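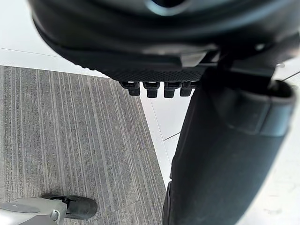
Selecting a wrist camera and gripper combination for floor-level work

Posted by Nanedport Evaluation Desk, October 5, 2025 is a Sunday deadline we would rather not miss, so guidance is requested before then. Our department is comparing two grippers for a mobile arm that must pick items up from the floor, and the choice of camera position has proved harder than the choice of gripper. The first candidate is a Costura unit with the camera mounted at the wrist. In the view it returns, the dark housing takes up most of the upper part, and one long finger comes down the right side and hides much of the floor there. The striped gray carpet on the left remains clear, as does a narrow wedge of the white floor beside the finger. The second candidate, from Laryea, is supplied with a camera on a separate bracket, and we have not yet installed it.

Our requirements are as follows. The arm must approach small objects on both carpet and smooth flooring. The operator must be able to see the target until the fingers close. The controller is a Rodberg unit and accepts two camera inputs. We would be grateful for advice on these points:

Should the wrist camera be moved before the two grippers are compared, or should each be tested as supplied?

Is a bright, smooth floor likely to affect exposure when a dark gripper fills so much of the image?

Thank you in advance for any assistance.

Rodberg Integration Office

Each gripper should be tested as supplied first. If the camera is moved before any trials are recorded, the results will describe your bracket as much as the gripper, and a later reader will be unable to separate the two. Once a baseline exists for both units, change the camera position and repeat the same trials.

We suggest 120 picks per gripper, divided equally between the carpet and the smooth floor. Use the same objects and the same starting positions in both sets. Record the point in each approach at which the target is last visible to the operator. A pick completed without sight of the target should be entered separately from one completed with a clear view, even when both succeed.

With regard to exposure, the answer is yes. Automatic exposure that averages the whole image will respond to the dark housing and brighten everything else, and a white floor may then lose its detail. Set the metering area to the open part of the floor. If your camera does not permit this, fix the exposure manually under the lighting in which the arm will work, and check it again on the carpet. A setting chosen on one surface is seldom correct for the other.

Please also confirm that the finger does not cover the grasp point at full opening. Some obstruction by the fingers is normal with a wrist camera. It becomes a concern when the target disappears during the last part of the approach and the operator has no second view.

Lab Services, Building 4

We had a similar problem and used the second camera input for a fixed view from the side. It was less trouble than moving the wrist camera. Check the cable length before ordering.

Nanedport Applied Handling Group

The previous reply is reasonable for a stationary bench. On a mobile base, a fixed side camera will not follow the arm, and mounting it to the base gives a view that changes whenever the arm turns. We would place the second camera on the forearm and angle it toward the fingertips.

One correction is offered to the first reply. An equal division between surfaces is suitable only if the arm will spend equal time on both. If most of your work is on carpet, the trials should reflect that proportion. Wipe the fingers with a dry cloth between sets as well, so that dust from one surface is not carried into the results for the other. We have no experience with the Laryea bracket and cannot comment on its stability.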